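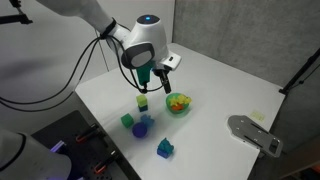
Fig. 3. Green bowl on a white tabletop.

Section 7. Setting up the Penda kitchen scale

The box promises that the scale is ready in seconds. Allow 20 minutes the first time, and do not start with food on the counter.

1. Put the scale on a hard, level surface. The quick-start card says any surface will do. We tried a folded tea towel and a cork mat, and got a different reading each time.

2. Slide open the battery cover and fit the 2 batteries supplied. Pull out the plastic tab first. It is clear, and easy to miss.

3. Press the power key once and wait for the zero. If the display shows a dash, take everything off the plate and press again.

4. Choose your units with the side key. Check them again after every battery change — the scale goes back to ounces without telling you.

5. Place an empty bowl on the plate and press TARE. The reading should return to zero.

6. Add the first ingredient slowly. Very small amounts, such as yeast or salt, may not register at all when sprinkled in. Weigh them in a separate cup and tip them in together.

Note: The "auto-calibrate" setting is described in the Clesmont leaflet as keeping the scale accurate for life. We have found no sign that it does anything beyond resetting the zero. To check accuracy, weigh an unopened bag of sugar and allow a little for the packet. Repeat 3 times, lifting the bag off between readings.

Note: Wide bowls can hide the display. Handley sells a raised plate for this. An upturned saucer works as well, provided you press TARE after adding it.

Caution: Do not rinse the scale under the tap. "Splash resistant" covers the top plate only. Wipe the underside with a barely damp cloth and keep water away from the battery cover.

Caution: The scale switches off after 2 minutes without a change in weight, and the tare is lost. Write down the running total if you are likely to be called away.

If readings still drift, fit new batteries before asking for a repair. For storage, see Section 8.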